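Caron drawer pack: README

Hi, and thanks for grabbing this! Caron is the drawer add-on for the Pladau simulator, and I've been running it at Illthorpe since June, first as a paying customer and now as the person who answers the mail about it (so be kind). You get 1014 episodes in one rendered room. 769 are for training, and the rest are yours to test on however you like.

The job is plain: one arm, one gripper, one wooden nightstand with a drawer. Episodes are tagged "open" or "close" in tasks.csv, and please read the tag before you look at any stills, as a half-open drawer tells you nothing about which way it's meant to go!
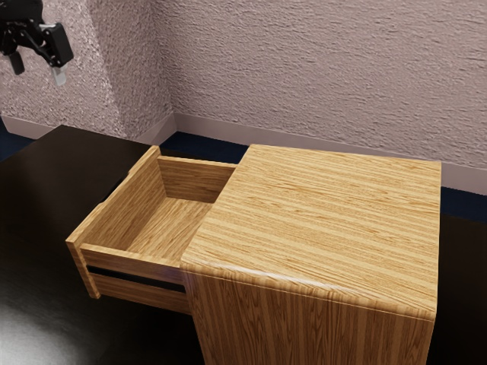
Chunhua Yin wrote in that the close tasks felt too easy next to the open ones, and that she'd pay extra for a version with a stiffer drawer slide. I agree with her about the first part. My own baseline did fine on closing and got stuck on opening again and again, mostly from coming in too high and missing the handle gap.

Stiffness is a setting, by the way, so there's no need to pay for it. Look for slide_friction in room.yaml. It ships at 40, and I've pushed it to 100 before things got silly (the whole cabinet starts to scoot).
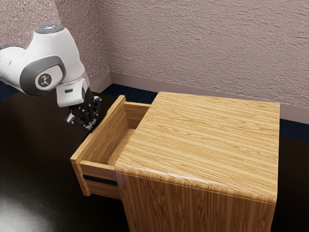 If you change it, re-run the replay check, or the old success labels won't match your new physics. I forgot once and lost an afternoon.

Known gripes: the wood grain is the same in every episode, the drawer is always empty, and the Fivent exporter drops the last step of each run unless you pass --keep-tail. Nadège Bouvier has a patch for that one, which I'm hoping to merge soon.

Bugs and questions go to the tracker on the Pladau page. Please include your room.yaml!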